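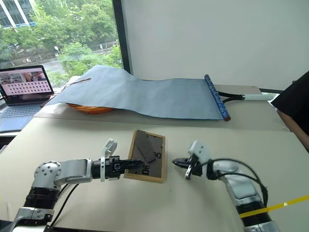 Frames, June, 2:15 pm

Working through the picture frames for the Fontes wall. This one has the light natural-wood border and the dark panel with white printing on it. The white looks like big numerals, maybe a 0 and an 8, but the reflections make it hard to read. Ask Thibault which print it is before it gets labelled.

Glare is the main complaint so far. Overhead lights wash out the dark prints much worse than the pale ones. Natanael wants to try the matte sheet from Pondano — 100 a pack, and we'd need 2 packs.

Borders: wipe with a dry cloth only. The Drutwood oil left a patchy colour on the test offcut and I don't want that on the finished ones. Offcut is in the drawer if anyone wants a look.

Hanging: 6 frames in the first row, 100 mm between them. Thibault measured the wall this morning and got a different centre from mine. Will measure again with him.

To do
— corner pads, the thin ones
— find the Flatier hooks
— Natanael to ring Pondano about the matte sheet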